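Bathroom drawer tips, part two

I pulled everything out of my bathroom drawers last weekend and found hair ties from what felt like the last decade. Getting it all sorted took 40 minutes, and I wish I'd done it sooner! Start with the bottles. Sniff the old lotions, toss the ones that smell like crayons, and wipe down the rest with warm soapy water.
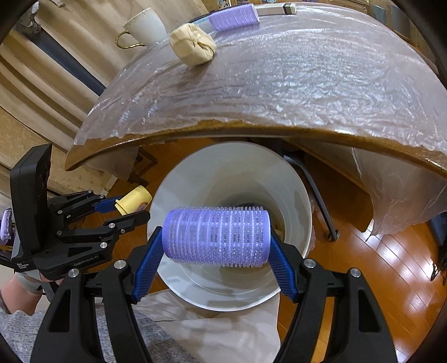

Rollers need a wash more often than you'd think - I do mine every June and again before the holidays. Comb out the hair first, then soak them for 26 minutes in warm water with a squirt of shampoo. On the mesh kind with rows of short bristles, like the purple one, run an old toothbrush along the ribs and around the rim at each end. Air dry on a towel, standing up.

Next time I'm tackling the medicine cabinet (wish me luck).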